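Drillville kitchen cell: pre-session check, with my comments
Jun 16, 2022

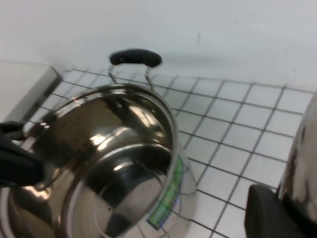 Wrist camera view and exposure: PASS, with a grumble. We're after 3000 good demos for the Clotix cookware set and I'd love them all to look this crisp, but shiny stainless is a right pain! The rings on the base of the pot come up bright along their top edges and go nearly black lower down, so please leave the exposure locked (I mean it, no auto). Lettering on the green label is too blurry to read. Fine for grasping, no good if we ever want labels read.

Gripper pads: PASS. Wiped both, a bit of grime on the left one.

E-stop, bench and pendant: PASS. Pressed each one 2 times.

Cable slack at wrist: FIX. Rubs at full rotation. I've taped it for now, proper clip is on order from Bredholm.

Bench tiles: PASS. Give the grout a scrub before November's audit, would you?

Logging to Ayaaba: PASS. Last episode saved was 3344, timestamps lined up.

Failed grasps: keep them and tag them, don't delete! I lost five that way and I'm still cranky.

Next check due after the lid swap.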